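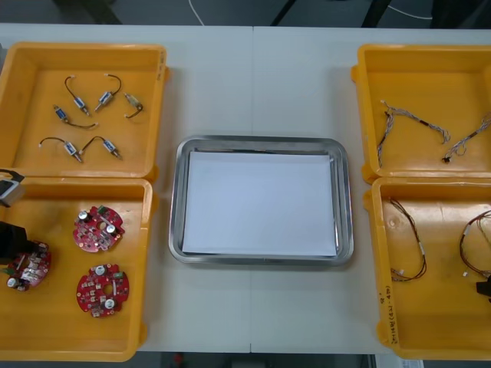 Ghazala Soomro
Member, small appliance repair

Thread: Can a machine do the sorting yet?

I run the parts bench at Reisinger and I keep getting asked whether we could hand the sorting over to arms. Bins of small parts, pick one of each, lay them on the paper in the tray, next. Solenoids, the round red boards, two kinds of wire harness. A new hire learns it before lunch. My sister wants to know the same thing about her laundry, so I guess this is one question for both.

Has anybody here seen it done for a full shift?

dretuvden_dan
Boards yes, harnesses no. A board is stiff and stays the shape it is. A harness comes up with its neighbor hooked on the connector and then you have two in the tray. We ran 600 picks on rigid parts and had 10 misses. On harnesses we quit at 100 because a guy was standing there the whole time untangling.

Iman Nasr
Moderator
I'd put the solenoids closer to the harnesses than to the boards. The body is easy. The lead is what catches. If they sit in a bin with the wires looping every which way, the arm has to know which wire belongs to which body.

patchcord
Disagree with both of you. Wire is a bin problem. Lay the harnesses out one at a time with space between them and any decent setup can pick them.

dretuvden_dan
And who lays them out?

patchcord
Whoever fills the bins now. It's the same work.

Ghazala Soomro
It isn't the same work here. Ours come bagged and get dumped in. If I pay someone to space them out, that person could put them in the tray and be done.

kettle_on
Home side of this: I have a floor vacuum and a dishwasher and that's my automation. The vacuum still eats phone chargers, so put me down for "wire is hard." Folding I'd pay for. Haven't seen one I would leave alone in the house.

Iman Nasr
Speed matters less than people think, by the way. A slow arm that runs overnight is fine if it stops when it has two parts instead of one. Ask any vendor to show you that – the stop, I mean.

patchcord
Favton quoted us 3,972 for the gripper fingers and a weigh check under the tray. The weigh check catches doubles. Still think you're giving up early.

Ghazala Soomro
Does it catch a double if the second harness is hanging over the rim?

patchcord
Depends how much of it is hanging. I'll try it in May and post what I get.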